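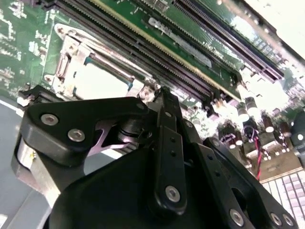 Jannik Rieger gets a little louder when the talk turns to old motherboards. He has been taking them in, cleaning them up and sending them back out for nine years now, first at a kitchen table and then under the name Rieger, in a back room at Furnwood. He can talk for an hour about why a board is worth saving, and I'd happily have stayed for two. He likes a green one best, with the white printing on it. "Look at all those little labels and outlines," he says. "Somebody sat down and decided where every one of them should go. It's a map! People throw away a map and then ask me for directions."

Tuesday, July 21, 2020

Most of what reaches him comes by mail, wrapped in anything from proper antistatic bags to a bath towel. (The towel was a good one, he says, and he sent it back washed.) He starts the same way every time: good light, a soft brush, no power. "Everybody wants to plug it in. I want to plug it in! But you learn so much by just looking. A swollen capacitor, a bent pin, a bit of green crust where a battery leaked. Half of my repairs are found before I pick up a meter."

His first rescue was a Tudard office machine that had spent a winter in a garage. He was sure the processor was gone, spent a weekend reading about processors, and then found a loose screw sitting under the board. "I took out the screw and it booted. I was thrilled and also a bit insulted."

Lụa Đào came along later. She had written to ask about a Roltitz board from her father's shop, one that still ran the program he used for invoices, and she wanted to fix it herself. They wrote back and forth for weeks. By December she was working beside him two evenings a week, and these days she does most of the fine soldering.

"I was terrible at first," she tells me, laughing. "I lifted a pad on my second try and wanted to hide. Jannik had a box of dead boards and told me to ruin as many as I liked. So I did, ten at least, and then one evening the solder just flowed where I wanted it. I still remember the shine on that joint."

And the Roltitz? It runs. Her father still prints his invoices from it, and she has a spare ready on the shelf, cleaned and tested for a full 24 hours.

I ask them both what a beginner should buy. Jannik says a decent iron and plenty of flux. Lụa says a magnifier, and after that a notebook. "Draw where the cables went," she says. "You think you'll remember the front panel connectors. You won't."

Before I go, Jannik wants to show me one more board, and then one more after that. Lụa has already put the kettle on.

14 shares | 6 comments

Contact | Copyright 2020 | Back to top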